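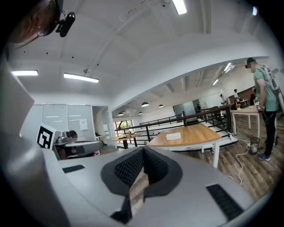 I spent most of December working from the upper level of a shared office, and I've been meaning to write down what I liked about it and what I'd change. I don't have strong opinions about architecture. I do have opinions about tables.

The building is called Priltera. You walk up one flight and come out on a mezzanine with a railing on the open side. My desk pass was for the ground floor at first, but I asked to switch after two days. It was quieter upstairs, and I could leave my coat on a chair.

The lighting is a mix of long ceiling lights and black dome pendants. I thought the domes were only for looks, but at five in the afternoon I was glad to have them. The whiteboards never seem to get fully clean. I used the one nearest the window and gave up on erasing the old marker.

The long table is where people spread out. It has a light wood top and it fits a laptop, a notebook and lunch without anything touching. I measured a similar one in the Karras catalog afterward and it was 114 inches, too long for my apartment by a lot. I still think about it.

What I would change is the chairs. They don't match, and you find out which one you like by trying them all. I ended up with a gray mesh one and moved it back to the same spot every morning. 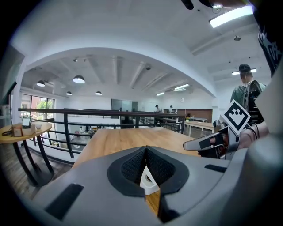
The round table by the railing

Every office has a surface where things get put down and stay put down. Upstairs at Priltera it's the round one. Boxes land there, and cables, and cups. I put a bag of clementines on it in my first week and forgot them until the next afternoon.

It's a good height for standing, so I took a few calls there. You get the windows on one side and the lower floor through the railing on the other.

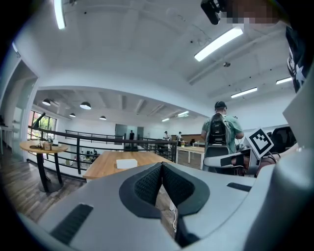

The coiled cables bothered me more than the boxes did. Vasiliki Tsolakis, who had the desk next to mine, keeps hers in a zip pouch with a paper tag on each one, and I've copied her. I bought a Zivora pouch with seven pockets. Two are still empty, and I'm fine with that.

I also started clearing my end of the table before I left each day. It takes me nine minutes if I've been drawing things out on paper, and much less if I haven't. The next morning is easier when the only thing waiting is a clear top.

The floor is wood plank and it shows crumbs. There's a broom in the closet at the top of the stairs, behind the folding chairs. 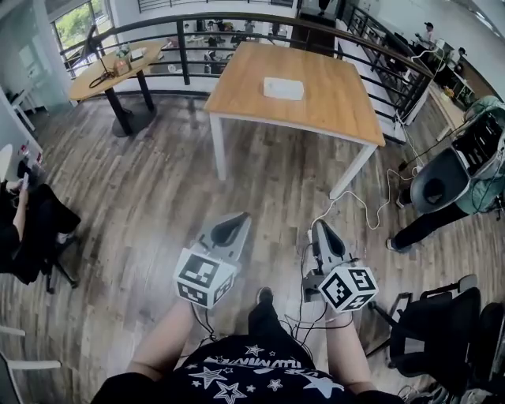 The square table and the round one behind it, with the railing going around.

I'm back at my own kitchen table now. It's small and it wobbles, and I've put a folded Jemesier coaster under one leg. My pass is good for one more month if I want it, and I'll probably use it when the weather gets bad again. If you're thinking of trying the place, ask for upstairs and bring your own extension cord.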